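Cheap fingers deserve a fair trial

I have come around to a view that would have embarrassed me a year ago: the best way to compare two grippers is a toy kitchen. Give me a ketchup bottle, a colander and a few round fake foods, and I'll learn more in an afternoon than I ever learned from a spec sheet!

A spec sheet tells you stroke and closing force. Fine. It doesn't tell you what the fingertips do when a small round thing sits right next to another small round thing, or how the wrist has to turn to get at a bottle lying on a plate. Judit Balogh and I argued about this all through June. She wanted blocks, 3 sizes, every face flat. Blocks are tidy and I understand the appeal (the plots come out beautifully), but people don't eat blocks.

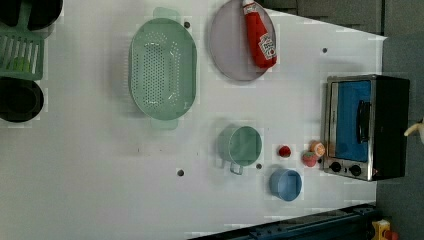
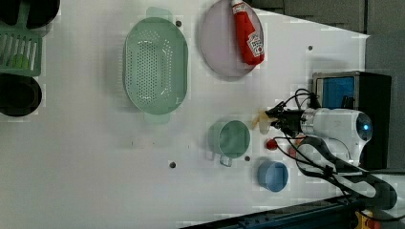
The oval colander and the ketchup bottle on its plate, from overhead.

Do you need an expensive gripper to start comparing?
Start with whatever parallel gripper you can get running, and spend your effort on the fingertips. Changing the pads is cheap, and you can try one shape after another without touching the controller.

Our log has 713 grasps in it now, and I love reading the failures. Rogério Moura tags each one by how it went wrong: slipped, pushed away, hit the neighbor. I'd take those tags over a success rate any day. A success rate lets you pick a winner, sure, but the tags tell you what to file down, what to pad, and when to go back and move the camera.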